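**Trostus Grounds Opens a Second Yard in Maston, and I'd Love for You to Stop By**

MASTON, March. Well, we finally did it! After ten years of running everything out of one crowded lot in Buckley, Trostus Grounds has opened a second yard in Maston, and I'm writing this release myself because I didn't want somebody else to have the fun of telling you.

I'm Halvard Solheim. I started this company with a used truck and a borrowed sod cutter, and back then I mowed lawns in the morning and laid patios until it got dark. We still do both. We also do retaining walls, drainage, planting beds, irrigation repair and (my personal favorite) tearing out old junipers that somebody's uncle planted too close to the front steps.

The new yard is at 2567 Ondar Road, just past the feed store. It has room for bulk mulch, topsoil, river stone and three kinds of gravel, so if you live on the Maston side of the county you can quit driving 40 minutes for a scoop of pea stone. We load pickups and small trailers, and we deliver anything over two yards.
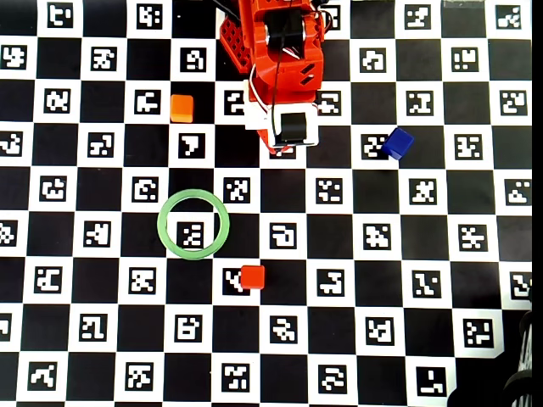
We're starting the season with 200 native shrubs, mostly viburnum, inkberry and summersweet, and I picked them out myself. They're tough plants and they don't mind our clay, which is more than I can say for the hydrangeas at my own house. If you bring in a rough sketch of your yard with a few measurements on it, I'll sit down with you and talk through what might grow there. No charge for that, and a sketch on the back of an envelope is fine by me!

People keep asking if the Buckley yard is closing. It isn't. The office stays at 1733 Mill Street, the phone number stays the same, and the mowing crews will keep heading out from there at 6:30 a.m. like always. Design and planting jobs for both towns will be booked through Maston.

We're hiring too. I need two people for the stone crew and one for the yard counter, and I'm happy to train anybody who shows up on time and can back up a trailer (or wants to learn). Come by either yard before noon and ask for me.

Spring cleanup slots are open now in both towns. April usually fills up first.

**Contact:** Halvard Solheim, owner, Trostus Grounds, 1733 Mill Street, Buckley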